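5.3 Checking the Perception and Grasp Planner Before a Bedroom Task

This section applies to Cloria control software installed on a two-armed humanoid unit. Complete Section 5.2 (joint zeroing) first. The operator shall remain at the control station for the whole procedure.

CAUTION: Keep the overhead cables and the floor cable clear of the walking path. The planner does not treat cables as obstacles.

1. Start the Cloria server and wait until all 6 status lines read READY.

2. Load the room map. If furniture has been moved since the map was saved, record a new map. Do not edit the old one by hand.

3. Open the Camera panel. Confirm that the room view and the head view are both live and that their clocks agree to within 29 milliseconds.

4. In the Objects list, enable "basket" and "nightstand." Set the minimum object size to 6 centimeters. Smaller values cause floor marks to be reported as objects.

5. Run the task in Step mode and compare the planner overlay with the camera views at each pause. The views below are shown without the overlay.

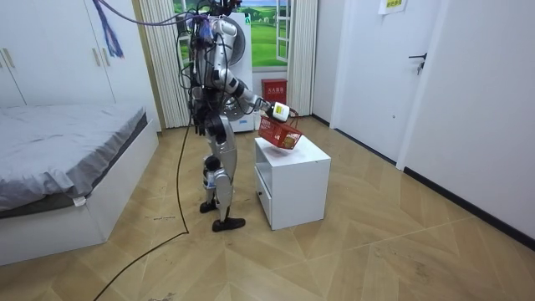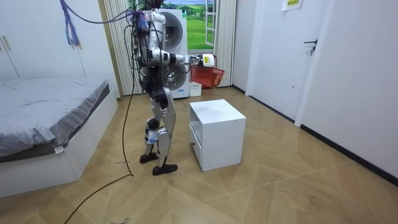

Room view, with the nightstand in the work area.

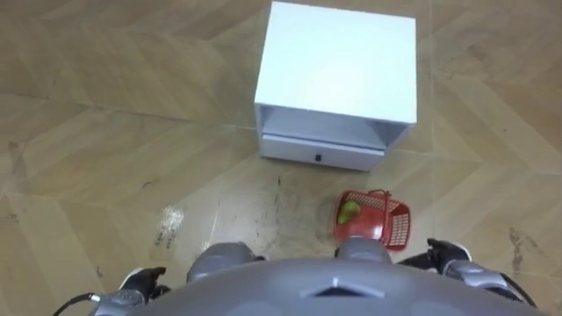
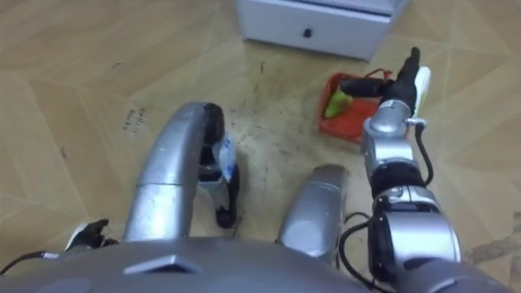
Head view, with the basket on the floor.

6. Check the basket outline in the head view. The outline shall follow the rim on all visible sides. If a leg or a gripper covers part of the rim, the software fills in the missing edge and draws it as a dashed line.

NOTE: A dashed edge is acceptable for planning an approach. It is not acceptable for closing the gripper on the handle.

7. Check the nightstand height reported in the Surfaces tab against a tape measure. Enter the measured value if the two differ.

8. Set the release delay to 200 milliseconds. This delay begins when the wrist sensor reports contact with the surface.

9. Select Save Profile. Enter the room name and the operator's initials.

CAUTION: Do not leave Step mode while either hand is holding an object. Select Hold, then Lower, and wait for the arm to stop.

If the outline in step 6 jumps between frames, repeat step 3 before changing any filter setting. Continued faults shall be reported to Gun-woo Kwak, Software Support, with the saved profile attached.

Section revised 5/11/24.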